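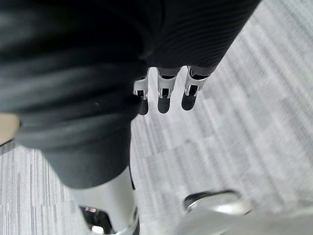
The carpet in the Brevcombe house had come from Modholm, and her mother had never liked it. It was grey, with streaks running through it, and she had picked it because the man in the shop said it would hide the dirt. It did hide the dirt. It also hid pins, buttons, a contact lens and, one November, the back of an earring that was found nine years later by a foot.

Now the front room had to be cleared. Her brother had taken the table to Oakley in a hired van and come back for the chairs. The bookcase had gone the night before. Where it had stood, the pile was thicker and a shade darker, and she walked over that patch in her socks to feel the difference.

"We could leave it down," her brother said. "They might want it."

"They won't want it."

"It's only carpet."

He went out to see to the van. She knelt by the wall and worked a corner loose with a screwdriver. It came up more easily than she expected. Underneath was newspaper, gone brown, and under that the boards. She read half a column about a bus strike and the price of a winter coat, which was 53 pounds. Then she turned the page over and found the crossword. Somebody had filled in most of it in pencil. The capital letters were her father's, with the E like a backwards three.

He had left seven across blank. She looked at the clue for a while. It was a river, five letters, and she didn't know it either.

The van door banged. She could hear him moving the chairs about to make room - he always packed a thing twice.

"Are you rolling it up or what?" he called.

She folded the page into her back pocket and let the corner drop. It didn't lie flat any more, so she stood on it.

"Leave it," she said. "You're right, they might want it."

He came to the door and looked at her, and then at the floor.

"Twenty minutes ago I said that," he said, and went to fetch the lamp.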